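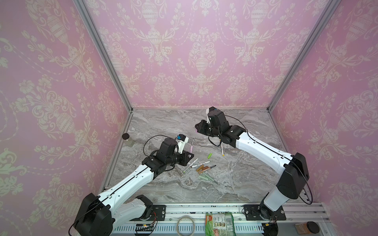

Cell 12, pen sorting task, view from the fixed camera

Ticket: Left gripper closes late, then drops off the bus
Site: Plumside
Opened by: Skye Pollock
Assigned to: Niall Cowie
Priority: Normal
Status: Resolved
Opened: Sep 25, 2022

Problem as reported (Skye)

The left arm on cell 12 has started closing its gripper late. The arm gets to the pen, the fingers sit there, and the close comes well after the command. Twice this morning the gripper stopped answering completely and the controller threw "left gripper: no reply". Restarting the controller brings it back. The right arm has not done it once.

Happens on any pen, thick or thin. Seems worse when the arm is stretched out toward the back wall. I ran the wave test with nothing to pick up and got the same fault, so it is not the grip force setting.

Software is the same build as cell 9, which is fine.

Niall, first reply

Please send the bus log for the left arm and tell me whether the motor temperatures look normal. Also, has anyone changed anything on that arm since the August service?

Skye

Log attached. Temperatures are normal, left and right within a couple of degrees of each other. Kenna had the left wrist camera off last week to swap the module. Nothing else that I know of.

Niall

Log shows 81 bad packets on the left bus in one session. The right bus has none. All 81 are from the gripper motor, the last one on the chain. The wrist motors ahead of it are clean. That points at the last cable, the connector at either end of it, or the gripper motor itself.

Please do these in order and write down the count after each one. Use the same 29-minute run every time or the numbers won't compare.

1. Power down at the supply and wait for the lights on the board to go out. Reseat the gripper cable at both ends. Run.
2. If still bad, swap the gripper cable with the one from the right arm. Run.
3. If the fault stays on the left, swap the gripper motors. You will need to set the motor IDs again, so ask Kenna first.

Do not pull any plug with the power on. We lost a motor that way on another cell.

Skye

Step 1 done. The plug on the gripper end felt fully in. The plug on the wrist end moved a little before I touched it. Pushed it home. Count after the run was 12. Better but not gone.

Step 2 done. Cables swapped. Left bus is at zero. Right bus now shows 69, all from the right gripper motor. The fault went with the cable.

Niall

Good, then it's the cable and you can skip step 3. Throw the bad one out, please, don't put it back in the drawer. Before you fit a new one, look at how it is routed. If the loop is too short it will pull on the plug every time the wrist rolls over.

Kenna MacKinnon (added to ticket)

That one is probably me. When I put the wrist camera back on I tied the camera cable and the gripper cable together and pulled the tie tight. The camera cable has slack but the gripper cable would have had very little. I'll come over and redo it.

Skye

Kenna fitted a new gripper cable on the left and moved the right arm's own cable back where it came from. The camera cable and gripper cable are now tied separately. We moved the left wrist through full travel by hand with the power off and watched the plug – no pull at either end.

Three runs since then. Left bus zero, right bus zero. The gripper closes on time. No "no reply" errors.

One other thing while we had it stopped. The screws on the left mounting plate took nearly a quarter turn each. Right plate was tight. I have marked all of them with paint pen so we can see if they move.

Niall

Thanks. Please check the home position on the left arm after tightening the plate, it may have shifted slightly. If it has, run the short calibration and save it under a new name. Don't overwrite the August file.

Skye

Home position was off by a small amount at the elbow. Ran the short calibration, saved as a new file, and the old one is still there. Did one more sorting run afterward and it was fine.

Closing notes (Niall)

Cause: damaged gripper cable on left arm, strained by a tight cable tie after the camera swap.
Fix: new cable, ties separated, plugs checked at both ends.
Also done: left mounting plate screws tightened, left arm recalibrated.
Parts used: one gripper cable. Eilidh Lindsay to reorder, there is one left in stores.
Follow-up: Kenna to add "move wrist through full travel with power off" to the camera swap sheet. Skye to look at the paint marks at the next service.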